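# Por que os carros têm a forma que têm?

Quando eu era pequeno, achava que alguém desenhava um carro numa tarde, com um lápis bem apontado, e pronto! Depois visitei o estúdio Kubiak, em Jilovville, e mudei de ideia rapidinho.

Tudo começa mesmo no papel. A Desta Ambaye, que desenha carros lá, me mostrou 124 rabiscos do mesmo para-lama (sim, só do para-lama!). Os melhores viram uma maquete de argila, uma massa marrom que a gente raspa e alisa até a curva ficar gostosa de passar a mão.

Aí entra o vento. Sabe quando você põe a mão para fora na bicicleta e sente o ar empurrando? O carro sente isso no corpo inteiro. Se ele for quadradão, o ar empurra mais e o motor gasta mais. O Priven, um cupê azul que eu adorei, passou cerca de 62 horas no túnel de vento.
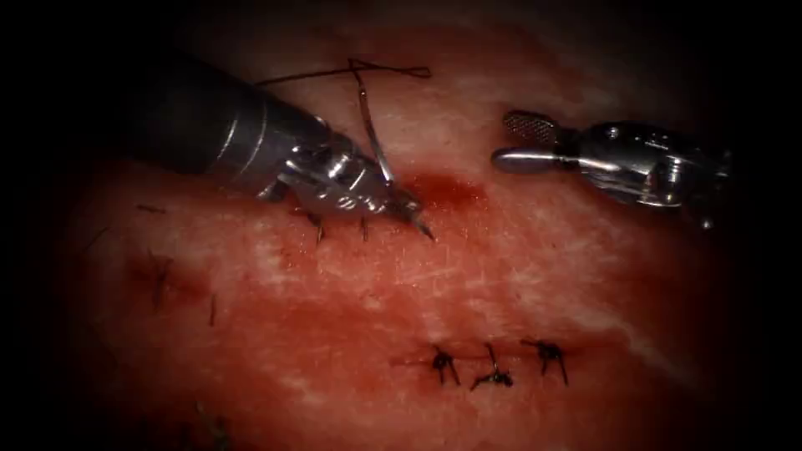
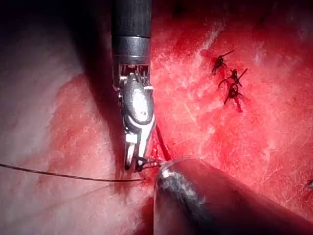
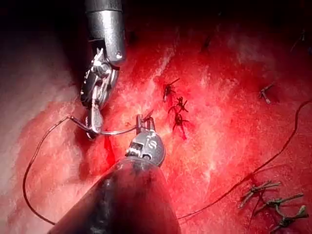 Dentro do carro, a forma também conta muito. O Octavio Londoño cuida dos bancos e costura as primeiras capas à mão, ponto por ponto. A agulha dele é curva, como essas das fotos, presas na ponta dos instrumentos de metal. Com a curva, ela entra e sai pelo mesmo lado do couro, e dá para costurar até num cantinho apertado. Eu tentei e fiz um nó enorme! O Octavio desmanchou tudo com paciência e me deixou tentar outra vez num retalho.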